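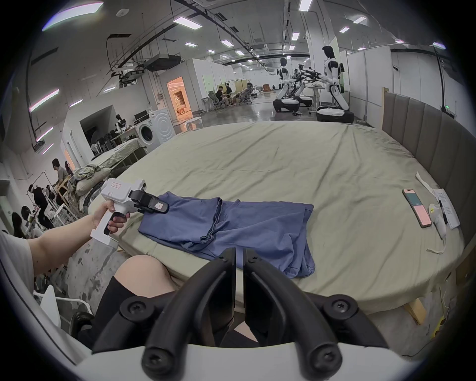 Left Lenik on the garment, right one open in front.

To: kulik-handhelds list
Subject: Re: left unit reads closed when it isn't (was: Aryee rejecting folds)

Sorry for the slow reply, been on this all arvo and want to get it out before the 4 pm session starts.

Short version. Left-hand Lenik units on build 2540 can freeze the jaw width. The fingers keep moving, the number doesn't. Aryee takes the frozen number as good data. If you replay any of it on an arm, the arm does what the number says and not what the hand did. That's how we got a cracked finger pad and a fright at Kulik, so please read the stop list at the bottom before you run anything.

Quoted message first, answers under each bit.

> We are seeing rejected episodes in Aryee on cloth
> tasks only, all left hand. The message is "width flat
> longer than permitted". Blocks and cups are fine.
> Is this a bad threshold at our end or a bad unit?

Bad unit, or more exactly bad cable plus a build that hides it. The threshold is saving you. We had ours switched off for cloth, as holding a hem still for ages is normal and it kept tripping. So everything went straight through. Don't do what we did.

Cloth finds it first I think becuase of the wrist. You pinch a hem, drag, roll the hand over to lay it flat, and the width lead gets bent hard where it comes out of the housing. With blocks you hardly roll at all. Haven't proved that, but I can make it happen on the bench by rolling the unit and tugging the lead. Can't make it happen with the unit upright.

> We swapped the left unit for the spare and it was
> clean for a day, then the same fault came back.
> Could it be the receiver?

Not the receiver, we swapped that first and wasted a morning. Same lead on the spare, same batch from Drument. The spare had just had less bending. Check the sleeve on yours - ours had gone soft right at the exit and looked fine until you pushed it with a thumbnail.

The build part: up to the previous build a lost width signal came through as a gap, and Aryee showed a hole in the plot. On 2540 it repeats the last good value at the full 100 Hz. Looks lovely. No hole, no warning light, pose still good, cameras still good. Only the width line goes dead flat, and if the last good value was "closed" you get a fold episode where the hand apparently never lets go of the shirt.

> Do we need to throw out what we have collected,
> or can it be patched from the camera views?

Don't throw anything out yet. Don't train on it either. We went back over March and pulled 17 episodes with a flat left width during obvious finger movement in the video. They're in quarantine with the raw logs kept. Patching from video might work for a clean open/close, but where the cloth covers the fingertips I wouldn't trust it. For a crumpled T-shirt that is most of the episode.

What happened here with the arm, as people have asked off list. Replay of a shirt fold, arm over the table, gripper mounted. Width froze at closed during recording. On replay the arm went down to the cloth already shut, pushed into the table, and the force limit didn't trip as someone (me) had it at 40 N for a different job and never put it back. Pad cracked, a bit flicked off the table. Person on the stop was standing back where they should be, hit it, all good. Nobody hurt. Written up as a near miss anyway and it should be.

So two faults really - dead signal that looks alive, and a limit left high. The second is on us, nothing to do with Lenik or Drument.

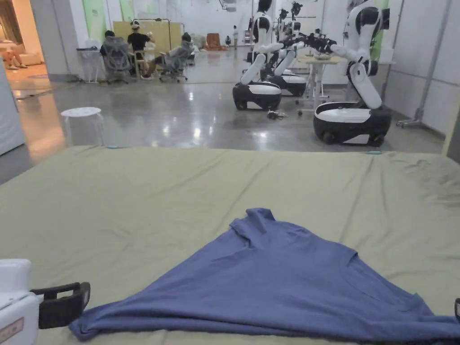
Can we keep recording with the left unit while we wait for new leads?

Recording is fine if you open and close the fingers fully at the start and end of every episode and watch the width line move both times. If it's flat at either end, bin the take and stop using that unit. Keep the flat check on in Aryee too, even if it annoys you on long holds.

Stop list, until I post again:

- no replay on any arm from left-hand data recorded on 2540, cloth or otherwise
- force limit back to your site default before every replay, and read it off the screen, don't assume
- flat-width check ON for cloth
- roll test each left unit before a session: hand over, lead bent, squeeze the trigger, watch the number. Do it on both sides if you've time, we haven't seen it on the right but same lead
- no tape over the lead exit. We tried it, it just moves the bend further along and makes it harder to see

Rolling back the build is an option. You get your gaps back, and you also get the old pairing bug back. We've rolled back one pair and left the rest, will see which is less painfull.

Drument have the lead and two logs. They've said more than one site has sent one in, no date for replacements. If you've got a bad lead please label it left or right and note which way it was bent before you post it, they asked for that.

Still don't know: whether the pose drifts at all when the width drops out. Looks ok in what I've checked, which isn't much. If anyone has a mocap setup free and a dodgy unit, I'd love to see the two plotted together.

Got to go, session's starting. Script for finding flat widths is in the usual spot on the list page, needs the raw logs, won't run on exports.

Kulik bench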